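Workshop notebook, Lornenau shared workshop
February, entry 7
Project: sweet sorter / jar filler

Started 14:10. Bench is on the balcony again, so the light is good and the draught is not.

Still not convinced this job needs a robot. The plan on the wall says the arm will fill small jars from an open storage box, by scoop or by picking up single sweets, and that we only need enough hand recordings to teach it. Torkix claim in their notes that a few hundred runs will do. We have 595 saved and the arm still closes its fingers on air more often than I'd like. I suspect the wrappers. Twisted ends fold under the fingertips, and the force reading looks the same whether it has hold of a sweet or a bit of film.

Today was hand work only, with the green ones. Jar on the left, big box with the blue latch on the right, scoop left in the box. The red and white ones stayed in their own boxes behind.
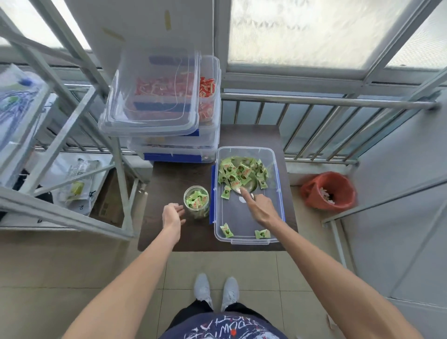

Things I don't trust yet

Clear jar on a dark table. Ratier's depth software sees straight through the glass and puts the rim wherever it fancies. Kiều (the planner, version 5) then believes it. A strip of masking tape round the neck would cure this in a minute, but then we'd be testing tape.

Pointing. When I point at a sweet before picking it up, does the labelling take that as the start of the grasp? I think it does. If so a good part of the 1,337 labelled moves are wrong, and someone has to go back through them. Check before recording any more.

The scoop. Quick for a person, hopeless for the arm so far. It pushes the heap up to the far end and then chases what is left. I'd drop the scoop for now and go with single picks, even though it's slow and looks silly.

To do

Re-label a small batch by hand and compare.
Try the jar on a pale mat.
Ask whether plain wrapped cubes would do for testing, and leave sweets for later.
Put the lids back on. Ants last summer.

Stopped 16:40. Arm not switched on today.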